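Print this page
E-mail this page

Vostusby Community Kitchen: second progress report to the Mondal Fund

Submitted 4/9/18

This report covers the period from February to the end of August. It follows the headings in the grant letter, apart from the section on equipment, which we have moved to the end because two of the orders are still open.

What the grant is for

The Mondal Fund agreed to pay for a weekly cookery course at the Sistisine Hall, a printed recipe book, and the running costs of the kitchen while both were being prepared. The course is for people who cook for themselves or a family on a small budget. Places are free and the ingredients are bought by us. Everyone takes home what they have cooked.

Sessions

The course has run every week except for the fortnight when the hall's boiler was being replaced. We made up one of those sessions in the church room across the road, where there is a hob but no oven, and changed the menu to flatbreads and a chickpea stew. The other was lost.

Attendance has been up to 159 bookings a month. The lowest month was the first, as the leaflets had not gone out. We had expected a drop in the school holidays and planned fewer places, but the places filled and we had to turn people away in the last week of July. We have put the number back up for the autumn.

The most popular sessions were bread, soups from root vegetables, and pastry. The least popular was offal. We ran it two times and will not run it again in this form, though the people who came to the second one asked good questions and most of the liver and onions went home with them. A session on cooking fish from frozen is planned in its place.

Several people asked for vegetarian versions of every dish. From May the recipe sheets have given one wherever it can be done without a separate shopping list. Lentils in the cottage pie worked well. The meatless sausage roll was too dry on three attempts and is still being worked on. The current version has grated courgette and oats in it, and needs more seasoning than the sheet says.

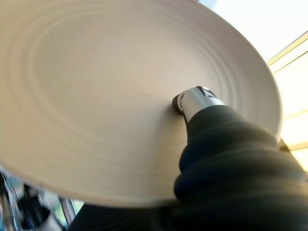 The recipe book is behind the timetable we gave you. The text was due to be finished by the end of June and was finished in the middle of August. The delay came from testing. Each recipe has to be cooked from the written sheet by someone who has not made it before, and a good many sheets came back with missing steps or an oven temperature that suited only our own oven. Serving instructions were another weak point. Testers wanted to know what to put a dish on as well as how to cook it, so the sheets now say, for instance, that the fruit tart and the flatbreads go on a large round plate and that anything with a thin sauce wants a bowl. A pale plate with raised rings is fine for a tart or a pile of flatbreads, but gravy would settle in the grooves. The layout is now with the printer, Costura, who have quoted for 800 copies. We will send you a proof before the order is confirmed.

The book has sections on soups, bread, main dishes, puddings and leftovers. Quantities are for four, with a note on halving them. Weights are in grams, with spoons and mugs given as well for people without scales. We dropped the section on jam. It needed a page of safety notes to itself and the sugar made it one of the dearer things in the book.

Costs

Spending on ingredients is slightly over budget, mainly butter and eggs. Spending on hall hire is under budget on account of the lost session and a reduced rate for the weeks without hot water. Taken together the two lines are close to what we forecast and we are not asking to move money between them. Printing has not been paid for yet and does not appear in the accounts sheet attached.

Travel came in lower than planned. Most of the tutors live in Vostusby and did not claim.

Feedback from people on the course

A short form is handed out at the last session of each block. The commonest answer to "what will you cook again?" was soup. The commonest complaint was the noise from the extractor fan, which makes it hard to hear at the back. Some people wanted longer over pastry, and a few said the onions should be chopped in advance. We have extended the pastry session by half an hour. The onions will stay as they are, as knife skills are part of the course.

Equipment

The second-hand mixer is in use. The new scales have arrived and been checked. Still to come are the replacement oven shelves, which were sent in the wrong width and returned, and the lidded pans for the stew session. Both suppliers have given dates in September.

Next steps

Approve the proof of the book. Restart the weekly course at the full number of places. Run the fish session. Send the final report and accounts in February.

Comments (4)

I did the bread block in spring and still make the seeded loaf most weekends. Will people who came to the course get a copy of the book or do we need to put our names down?
Posted by breadbin

Glad the offal is going. Sorry to whoever chose it.
Posted by Top Road

I liked the offal one! Could the recipe for the liver go in the book anyway? I have lost my sheet.
Posted by Jays Mum

Try a spoonful of apple sauce in the veggie sausage rolls, it stops them drying out. Also please do something about that fan.
Posted by pastrycook62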